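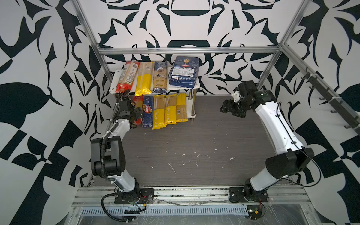
Daithí Kinsella wrote:
Busy black and white paper on more than one wall is a mistake, and I'll keep saying it until somebody in this forum listens. One wall, fine. Do three and you'll be sick of it before the paste dries.

mudroom_marge
Jul 18, 2024
Okay, quoting Daithí from the old thread because it's the comment that has been stuck in my head all week and I need other opinions before I commit. I have a tiny back hallway, basically a closet with ambitions, and I want to do the whole thing in a big loud black and white leafy pattern. All of it, both sides and the end wall. My sister thinks I've lost it. My husband says he doesn't care, and then makes a face.

The paper I'm in love with is from Virnetti and it'd come to 127 dollars for what I need, so it's not a huge gamble moneywise. It's more the work. I've hung wallpaper exactly once, in a powder room, and I cried a little behind the toilet.

So: go all in, or be a grown-up and do one wall?

paste_and_pray
All in! Small spaces are where you should go nuts. You walk through a hallway, you don't sit in it. I did my entry in a giant black fern print and people stop and smile every time they come over (or they're being polite, I'll take either). The one wall thing looks timid to me, like you ran out of paper.

Daithí Kinsella
Well, I see I'm famous. I stand by it. I had a scroll pattern on three walls of my office and after a couple of months the lines seemed to swim whenever I looked up from my desk. Ended up stripping the whole lot over a long August weekend with no air conditioning. If it had been one wall behind me I would probably still have it.

paste_and_pray
But that's an office, Daithí. You were staring at it eight hours a day. She's talking about a hallway.

Daithí Kinsella
A hallway she walks down carrying laundry with a headache. I said what I said.

flarkix_fan51
Can I be annoying and ask about the light? Marge, is there a window back there? High contrast paper in a dark hall is a different animal. Mine looked amazing in the sample and then kind of like static once it was up, until I swapped the bulb for a warmer one. Tape the sample up and look at it at night before you spend anything.

mudroom_marge
No window, just the glass in the back door. I do have a sample taped up, it's been there since Sunday-best weather, meaning I can't remember. At night I like it more, if anything? It gets sort of moody.

The other thing I haven't settled is what goes with it. The floor's staying whatever I do, so everything else has to be quiet. I've been thinking dark gray for the bench top, one of those wood-look surfaces, and then keeping the shelving plain white so there's somewhere for your eyes to land.

oldhouse_nell
Dark gray and white are both safe with black and white paper. My only warning is that dark surfaces show every single thing. Every crumb, every bit of lint, every fleck of paint you drop. I have a dark gray counter in my laundry room and I wipe it down, turn around, and it's got bits on it again.

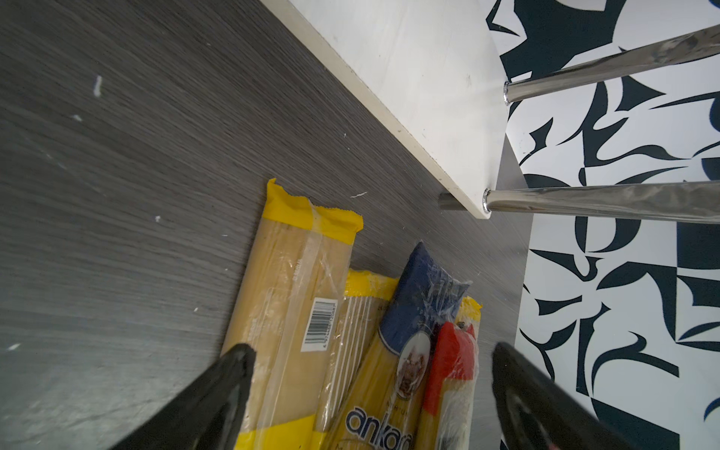
I still wouldn't trade it, mind you. Light gray showed coffee rings, and the butcher block I had before that went black around the sink. You pick which kind of dirt you want to look at. If you go dark, get something with a bit of grain in it, and keep a microfiber cloth on a hook right there so you don't have to go hunting.

paste_and_pray
Seconding the hook. Also, Marge, do the paper before the shelves go in. I did it the other way around and cutting around brackets took me longer than the rest of the wall.

mudroom_marge
Noted! Paper first. What paste is everybody using? The woman at Iglesias (the paint store, the one by the old movie theater) tried to sell me a tub of Beltach and I couldn't tell if it was good or if she just had a lot of it.

oldhouse_nell
Beltach is fine. It's thick, so thin it a little more than you think, and wipe the seams right away. On black paper dried paste shows up as a shiny patch and you'll see it forever. Ask me how I know. I've got one at eye level by the dryer.

flarkix_fan51
I'd go peel and stick myself. If Daithí turns out to be right you can have it off in an afternoon.

oldhouse_nell
Hard disagree on peel and stick in an old house. My plaster isn't flat anywhere, and the stuff I tried let go at the top corners by the end of summer. When I pulled it the paint came with it. Maybe it's better on newer drywall.

flarkix_fan51
Fair, mine's drywall and it's been up for years. What are your walls, Marge?

mudroom_marge
Plaster on one side, drywall on the other, and the end wall is anybody's guess. Seven different people have owned this house and I think each of them fixed that wall once.

Daithí Kinsella
Then line it first. Heavy lining paper, hung sideways, give it a full day. That's the one bit of advice I'll give you for free even though I think you're making a mistake. And find the biggest motif in the pattern before you cut anything. Decide where you want it on the end wall, start there and work outward to the door. If you start in a corner, you'll end up with half a leaf dead center and you'll see nothing else.

mudroom_marge
See, that's really useful, thank you. And starting from the end wall means the bad match lands over the door, where it's just a little strip up high. I can live with that.

paste_and_pray
Is that her saying yes to all three walls??

mudroom_marge
It's me saying I've priced it. With the lining paper, the paste, the bench top and the shelf it all comes to some 400 dollars, and my husband made a different face. I'm going to order an extra roll too — I ran short in the powder room and the new batch didn't match.

Daithí Kinsella
Order the extra roll from the same batch, and check the numbers on the labels before you open any of them. They won't take back an opened one.

oldhouse_nell
And change your knife blade way more often than feels reasonable. Every couple of cuts. Wet paper drags on a dull blade and tears, and black ink over a white core looks awful along a torn edge. You can go over it with a gray marker if it happens, just test it on a scrap.

mudroom_marge
Ordering tonight. Daithí, if it swims I'll come back and tell you.

Daithí Kinsella
I'll be here. Buy the good steamer.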